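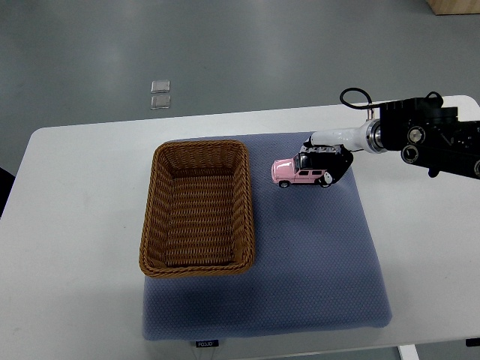
Bread for the Week, and How We Stopped Throwing It Away
By Ott Ramanauskas
April, Flisotgate Neighbors' Newsletter
14 shares | 3 comments

In my family the bread was always bought by my grandfather, and he bought too much. When I moved to Flisotgate I continued this tradition without thinking. Every Tuesday I came home from the Skimimley bakery with two big loaves, and every Sunday one half of a loaf went to the trash, hard as a brick or with a green spot on it. I was ashamed of this, but I did it for years.

Last winter I decided to learn how bread should be kept. I asked the bakers at Skimimley, I asked my neighbors on the stairs, and I made small tests in my own kitchen. I want to share what I learned, in the hope that it will save a few loaves in other homes also.

The first thing I learned is that the refrigerator is a bad place for bread. I had believed the opposite all my life. In the cold, the starch in the bread becomes firm much faster, so the loaf feels old after one day. Mold comes later, this is true, but you have a loaf that you do not want to eat. Now I keep in the kitchen only what we will eat in two days, and the rest goes to the freezer on the same evening.

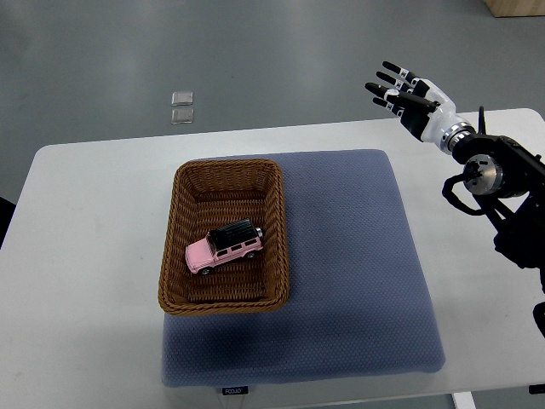

For the freezer, slice the bread first. I repeat this because my wife and I did not do it in the beginning, and we stood many mornings with a frozen loaf and a knife, which is dangerous and also a little silly. Let the bread become fully cool before you slice it. Then put the slices in a bag, press out the air with your hands, and close it well. I put 5 slices in each bag, which is one breakfast for the two of us and our son. They go directly from the freezer to the toaster. A whole half loaf can also be frozen, and it needs 90 minutes on the counter before it is good to cut.

Rye bread and wheat bread should not be treated the same way. The dark rye that Skimimley sells under the name Abubakari is heavy and sour, and it stays good for 5 days in a cotton cloth inside a closed box. I even think it is better on the third day than on the first. The white loaf is a different story. Its crust is wonderful in the morning and already sad by supper. If I know we will eat it the same day, I leave it in the paper bag with the cut side down on the board. If not, it goes in the freezer and I do not argue with it.

Please also wash the bread box. I had wiped mine only with a dry towel, and I could not understand why new bread got mold so quickly. Old crumbs stay in the corners and the mold lives there happily. Now I wash it with warm water and a spoon of vinegar, and I leave it open until it is completely dry.

What about bread that is hard already? If it has no mold, you can do a lot with it. Hold the loaf for a moment under the tap, so that the crust is wet, and put it in a hot oven for a few minutes. It comes back almost like fresh, but you must eat it immediately, it does not work a second time. Very hard pieces I dry and grate for crumbs. My grandmother made a sweet soup from old rye bread with raisins and apple, and I will write the recipe for the next issue, if I can read her handwriting.

If there is mold, even a small spot, throw away the whole loaf. I know that many of us cut the spot off and eat the rest. But bread is soft and full of holes, and the mold can be inside where you do not see it.

One more thing for those who live near Nuvum Street. The bakery now sells half loaves if you ask at the counter. There is no sign for this and I bought whole ones for a long time before I heard another customer ask.

Comments (3)

Marit: My mother kept a piece of apple in the bread box. Does this help or is it only a story?

Ott Ramanauskas: Dear Marit, I tried it. The bread stayed softer, but it had mold sooner. I would not do it in summer.

Dell P.: Didn't know about the half loaves, thank you! Please do print the soup.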